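Progress report to Farías, second reporting period
Thursday, November 25, 2021
Prepared by Lerato Hendricks, formulation lead, Gillatska

## Status

The cream blush program is on schedule for three of its four work items. Shade stability is behind. Spending is within the approved budget and no variation is requested in this period.

## Work completed

**Base formula.** The squalane and candelilla wax base was fixed at version 28. Earlier versions either sweated in the pan at 40 °C or dragged on application. Version 28 passed both checks and has been made on two separate days by two operators, with matching hardness readings. The preservative system has not changed from the first report.

**Pigment dispersion.** Iron oxides and the red lake are now pre-milled in castor oil before they are added to the melted base. This removed the streaking seen in the spring batches. Milling time was set at 15 minutes per pass. A third pass gave no visible gain on the drawdown card and has been dropped from the method.

**Wear panel.** Tomoyo Matsuda ran the panel using shade 3041, a muted rose. Each participant wore the blush on one cheek and the reference product on the other for a working day. Colour was scored on arrival, at midday and at close. Our sample scored level with the reference until midday and slightly below it at close. Participants with dry skin preferred our sample at all three points. Two people reported that it moved when sunscreen was worn underneath, and this will be repeated with a second sunscreen type.

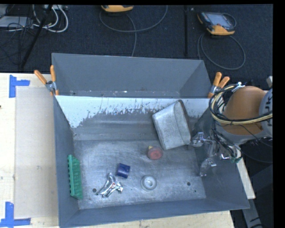 Filling trials at Stoltodano used 200 aluminium pans at a pour temperature of 72 °C. Most defects were sink marks at the centre of the pan, and these fell after the cooling step was slowed. We also reviewed the surfaces that product or packaging could touch. Bare metal with fine scratches and cloudy streaks, like the floor of the grey bin, is not acceptable for direct contact, and neither is any white surface that has begun to flake at its edge. Both conditions have been written into the equipment acceptance sheet as grounds for rejection. Contact parts for the pilot run will be polished stainless steel, inspected before each shade change.

## Work behind schedule

Shade stability is roughly three weeks late. The coral shade shifted toward orange under the light cabinet, while the other shades held. The lake supplier has changed its substrate, and retained samples of the old and new lots are being compared side by side. If the new lot is the cause, the options are to reformulate with a different lake or to withdraw coral from the first release. A recommendation will be sent once the comparison is finished.

## Packaging

Provov has supplied compacts in the final colour. The hinge passed the opening test. The mirror adhesive failed on a small number of units after the warm cycle, and replacements with a different adhesive are on order. Label copy is in draft, with the ingredient list still to be checked against version 28.

## Next period

- Complete the light cabinet comparison for coral.
- Repeat the wear panel over the second sunscreen type.
- Run the pilot fill at Stoltodano using the slower cooling step.
- Retest compacts with the new mirror adhesive.
- Submit the final label copy for your comment.

The pilot fill is planned for March, subject to delivery of the compacts. Batch records and panel score sheets are held at Gillatska and can be supplied on request.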